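Driltunura household set passes 1000 episodes

The Driltunura group spent the first half of January collecting grasping examples in the tiled corner at the back of the Gitico building. The count now stands at 1000 episodes, up from almost 300 in October. Each episode is one attempt at one task, recorded from the wrist camera along with the joint positions and the gripper opening.

Teófilo Tamayo and Gyula Halász do most of the operating. They work in shifts of 19 episodes and then swap, which keeps the motions from getting lazy. Failed attempts are kept and labeled as failures. Kristóf Bodnár asked for this after the first training run, when the model had no idea what to do once an object slipped.

The current tasks use thin, flat things such as cutting boards, with cloth and small toys left nearby as clutter. The objects are moved between episodes. Eleven tasks are on the list and four are finished.

Ottó Bozsik is checking the labels this month. Anyone who wants to help should write to him by the end of next week. Old kitchen items and toys are also welcome and can be left in the bin by the Gitico front desk. Please put your name on anything you want back. 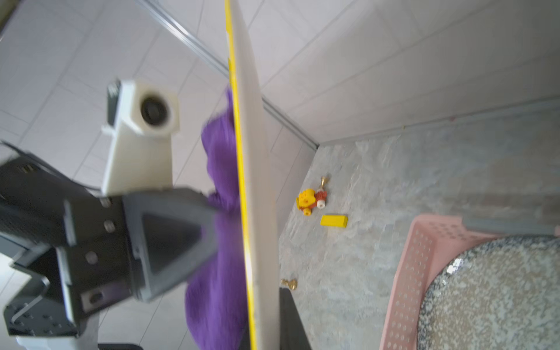
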